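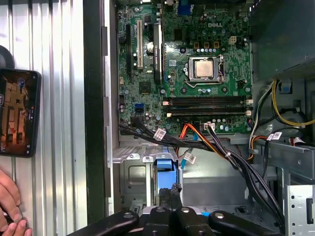 A parent wrote to us last spring and asked why a robotics club spends its evenings with old office computers and does not build robots for fighting or racing. We liked the question, and we begin our page with it.

## About the Cirby Robotics Club

We are the after-school club of Ostard Technical School. Our students are between the first and the last year of the school, and no experience is required. We meet in the electronics workshop at the end of the corridor, and we start at 4:15 p.m.

Our answer to the parent was this. In our club the students teach a robot arm to help with taking apart computers. A racing robot is fun also, but a desktop computer is a difficult object. It has clips, levers, brackets and many cables, and the gripper must come close to all of them without damage. A student who plans such a movement learns mechanics, programming and patience in the same afternoon.

### How we work

Every team has 7 students. They study the machine first with their own hands, and only after this they write the steps for the arm. The steps are kept in the club notebook, together with the mistakes.

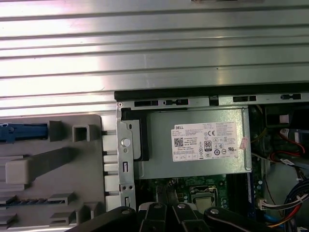
*Gripper over an open Dell desktop, power supply label in view.*

### Vilela Challenge

Each October we take part in the Vilela Challenge, where school teams show a disassembly task before the judges. We have entered 2 times. In our second year we received 3,444 points and we were very glad, although the team from Erkberg was clearly better than us in cable handling. We are working on cables now.

### Join us

New members are welcome during the whole school year. Please bring closed shoes and tie back long hair. The club is free, but a parent must sign the workshop form, and it can be taken at the school office. If you have an old desktop computer at home, we accept it with thanks. Please remove your personal data before you bring it.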